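Getting to Zalham: A Term Project on How Visitors Find a Quiet Shore

Final report for the Coastal Travel and Recreation seminar
Submitted June 17, 2024

Why I picked this beach

I should admit at the start that I had already made up my mind to like Zalham before the project began. My grandmother used to take us there when we were small, with a cooler of cold chicken and a thermos of something that was supposed to be lemonade, and I have a soft spot for any beach where you have to carry your own lunch. So when the seminar asked each of us to choose a stretch of shore and study how people get to it, what they expect and what they go home saying about it, I put my hand up for Zalham before anyone else could. I have tried to be fair to it all the same.

For readers who have never been, Zalham is the last of the three coves you come to when you drive out of Giltdale on the old shore road. The first is Dabbas, where the parking lot and the snack stand are, and where most families stop and stay. The second has no name on the county map. Zalham sits past the second headland, and you reach it by a dirt path that starts behind the Dabbas restrooms and goes up and over through a lot of sage and a fair amount of poison oak. There is no sign at the start of the path. There is a sign at the end of it, which welcomes you to a beach you have clearly already found.

The question

My question was a simple one, or it looked simple when I wrote it on the proposal form: how do people who end up at Zalham learn that it exists? I had a second question tucked in behind it, which was whether a better sign at the Dabbas end would be welcomed or resented. My adviser warned me that the second question would turn out to be the bigger one, and she was right, as she usually is.

How I went about it

I used a one-page paper survey with 15 questions. I printed 200 copies at the campus copy center and handed them out at the Dabbas parking lot and at the foot of the Zalham path, mostly between ten in the morning and two in the afternoon, when people are cheerful and have not yet been sunburned. I got 86 back that were filled in well enough to use. A good many of the others blew away, and I spent part of every visit chasing my own research down the sand and apologizing to people whose towels it had landed on.

I also read through the guest register that the county keeps in a metal box at the trailhead in Giltdale. It held 2753 entries in the volumes I was allowed to borrow, and I read every one of them, in the evenings, with tea. Most are just a first name and a hometown. Some are lovely. One family signed every summer and always drew the same crab, which got better as whichever child was drawing it grew up.

The entering and sorting I did in the shared lab in the Gamadard building, where our seminar had the use of a long table and a very good window. I am grateful for that table, and I got to know the building's vending machine better than I would have liked.
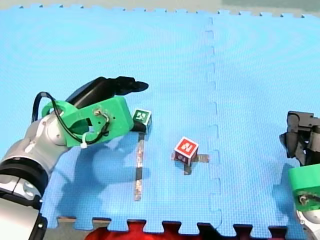
Figure 1. Robot arm over blue foam floor mats.

Sorting the register took much longer than I had planned for. I had imagined I would simply mark each entry as "mentions Zalham" or "does not mention Zalham," but people write about places in roundabout ways. They say "the far one" or "the cove past the rocks" or "our spot." I ended up keeping a separate sheet for the nicknames and checking back against it, and in the end I left out any entry where I could not be sure which cove the writer meant. That makes my numbers smaller, but I would rather they were small and right.

What people told me

By far the most common answer to the first question was that somebody had brought them. A parent, a roommate, a coworker, an old boyfriend in more cases than I expected. Very few people had read about Zalham anywhere. A handful had found it by accident, usually while looking for a restroom at Dabbas and following the path out of curiosity, and these people were some of the happiest I talked to. They had the look of people who have found money in a coat.

What struck me was how many could remember the exact first visit. I did not ask for this, but it was written in the margins again and again: what the weather was doing, who was along, what was eaten. Plums came up several times. One person wrote half a page on the back about a sandwich.

When it came to expectations, there was a clear split. Those who had been brought by somebody nearly always said the beach was what they had been told it would be, or better. Those who had come on their own were more likely to mention the walk, the lack of shade and the lack of a place to rinse off their feet. I think this is fair. If a friend tells you to wear real shoes, you wear real shoes, and if you wander up the path in flip-flops you are going to have opinions about it by the top.

The matter of the sign

People felt much more strongly about the sign than I had guessed. I had worded the question in what I thought was a neutral way ("Would you like to see a sign for Zalham at the Dabbas parking lot?") and I still got underlining and exclamation points – and on one form a small drawing of a sign with a line through it.

The ones against it were mostly regulars, and their reason was the one you would expect, that a sign would bring a crowd and the crowd would bring its speakers. The ones in favor were mostly parents with young children and older visitors, who wanted to know how long the walk was before they started on it. I found I had a good deal of sympathy for both. I have done that walk carrying a folding chair, and I would have liked to know.

A few people suggested a middle way that I had not thought of, which was a small notice about the path itself: its length, the steep part, the poison oak. It would not say anything about what was at the other end. I like this idea very much, and it is the one I have passed along with my report.

Problems, and what I would change

I only surveyed at midday, so I missed the early swimmers and the people who come for the sunset, and I suspect both groups are heavy on regulars. I also handed out pencils without anything to lean on, and some of the handwriting suffered for it. Clipboards would have solved that, and the blowing away as well.

The register has its own trouble, in that it only hears from people who like to sign things. My aunt has been going to Zalham since before I was born and has never once written in it.

If the seminar lets me continue, I would like to go back in July, when the shore road is at its busiest, and try the same survey in the early morning and again toward evening. I would also like to walk the path with a measuring wheel. The figure people gave me for its length changed a great deal depending on whether I asked them on the way out or on the way back, and any notice at the Dabbas end ought to have the right one on it.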